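Progress report to Niketti, second period
Project: Drosby gripper and camera comparison (simulated kitchen)
Prepared by Nerea Figueroa, 12 copies requested, one will do

Where we are

You asked in March for a plain answer on which gripper to buy. You will have it by the end of this report, with the usual quantity of small print attached.

The arm, both grippers and both cameras now run in the simulated kitchen. We have completed 700 trials of the oven task: reach the handle, close on it, pull the door open, let go. The two grippers are the Dimaculangan, with jointed fingers, and the Flomow, a plain parallel jaw. Each was driven by the same controller, which Kristóf Farkas rewrote twice and has asked me to describe as stable. It is stable.

Cameras

The fixed camera gives us the whole counter and has caused no trouble worth your money. The close camera has been a different story. It was meant to help with the last few centimetres of the approach, and in a fair number of trials it handed the controller a large area of grey with some dark lines across it and left it to draw its own conclusions. The controller drew them. Several involved the worktop.

Part of the problem is focus, which the renderer lets us set and which we had set badly. Shadow is the other part. When a dark shape falls over the middle of the view, the edge finder is inclined to treat its outline as something solid.

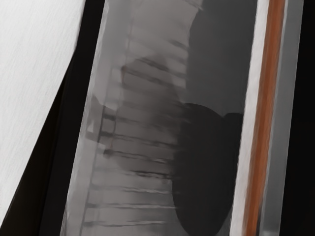

Dinesh Sastry thinks we are being too kind to the close camera. His view is that any sensor needing this much sympathy should be dropped from the comparison, and that the hours would be better spent on the fixed view and a decent depth estimate. He would also like it recorded that he said so in March.

It is recorded. We have kept the close camera for one more period, with its focus corrected and a check that ignores its output whenever it disagrees badly with the fixed one. If that makes no difference, Dinesh may write the next section himself.

Grippers

The Flomow is simple and quick, and it dislikes a flat bar handle. It does well when it arrives square to the bar. When it arrives at an angle it tends to push the door, firmly, in the direction of shut. Jacinto Galindo tried widening the opening before contact, which helped, and slowing the approach, which mostly gave us longer to watch.

The Dimaculangan is more forgiving. We bring it in with one finger above the handle and one below, wide apart, and close late. It copes with a wrist that is a little out of line, and it finished the pull in 90 per cent of its trials. Its weakness is letting go. In 31 trials a finger caught on the handle during the release and the arm took the door with it on the way home. A small change to the release angle is being tested.

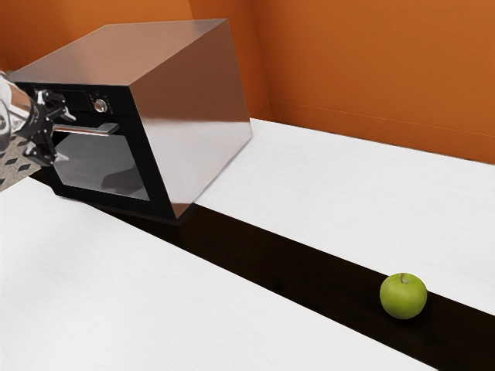 Figure 2. Open gripper at the oven handle, with the apple on the counter.

The apple belongs to the second task, moving a piece of fruit along the counter, which we have barely started. Crisanto Bañez has the grasp settings drafted and would like softer contact values before anyone reads anything into the results.

Money and time

We are within budget. Computing time ran over, almost entirely through repeats of the camera trials, and was paid for out of the travel line, as we had gone nowhere.

Recommendation so far

Buy the Dimaculangan, and hold the order until the release fix has been through a full set of trials. Please don't buy the close camera yet, however good the brochure is. All of this comes from simulation, and a real oven door will have opinions of its own about hinges and friction.

Next period: the release fix, the camera check, the fruit task, and a first costing for a bench with a real oven on it. Kristóf has already asked whether it may be used for lunch.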